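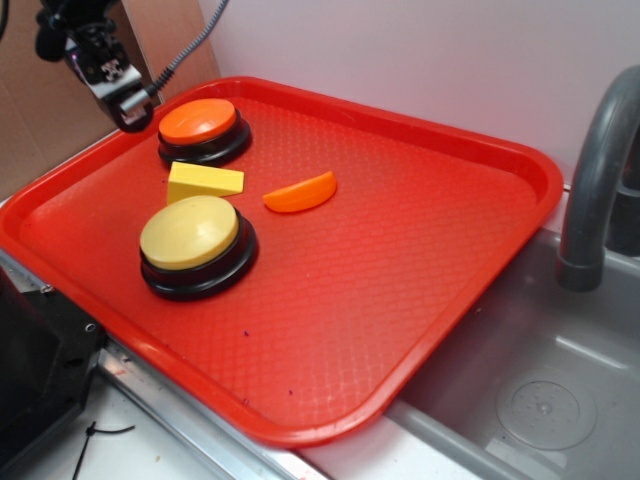

The Cheese Question

1. What Ginette paid

Ginette Nguyen had paid 40 dollars for the toy kitchen and wanted to be told it was a bargain. Biljana didn't tell her. She had driven in from Iltdale with the heater on her feet and nothing for lunch, and she was in no mood to admire a grey sink the size of a loaf tin.

"It comes with food," Ginette said.

"Does it?"

"There's cheese."

Biljana looked at the cheese. It was pale yellow and wedge-shaped, and she was prepared to say that much for it. It might have been foam. It might equally have been what you shove under a door. Beside it on the red tray was an orange half-round that Ginette called a slice of orange and that the woman who sold it, apparently, had called a carrot.

"Well, which?"

"Whichever Marisol wants it to be. It's for her imagination."

In Biljana's experience, things that were for the imagination were things the factory hadn't finished. She pressed the orange button with her thumb. She pressed the yellow one, too. Neither of them had been explained, and she noticed Ginette watching her face to see whether she'd ask.

"Uriel thinks one's the stove," said Ginette.

"And the other?"

"The other one's the other one."

There were tiny purple specks on the tray. Biljana rubbed at one with her sleeve and then stopped, in case she was seen to be helping.

"The woman threw in the butter for nothing," Ginette said, and brought that out last, as though it would settle the matter.

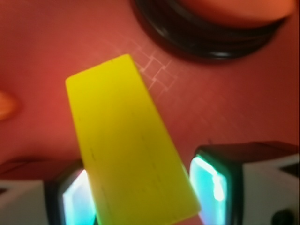

2. What the butter was

It was a block. It was lemon-yellow, smooth, rounded at the corners and scuffed across the face, and Biljana turned it over in case there was more to it on the other side.

"Who says it's butter?"

"It's yellow."

"So's a taxi."

"You had a block of wood you called Gerald," said Ginette. "Mum told me. You took it to church."

Biljana said that was different, and then couldn't think how. Gerald had at least been given a name and a job. He'd been a bus driver, as far as she could remember, on the 103, and he had been very strict about fares.

Marisol came in with one sock on. She was 4 and didn't say hello to anyone. She took the block out of her aunt's hand, held it to her ear and listened for some time.

"It's for you," she said, and gave it back.

Biljana looked at Ginette, who had become very interested in the kettle. She was fairly sure this had been rehearsed. She didn't believe in the butter, and she had doubts about the cheese.

"Who is it?" she said.

"The bank."

"Tell them I'm out."

"You tell them," said Marisol, and went to find the sock.

Biljana waited until she heard her on the stairs. Then she lifted the block to her ear and said, quite quietly, that she'd call back after lunch.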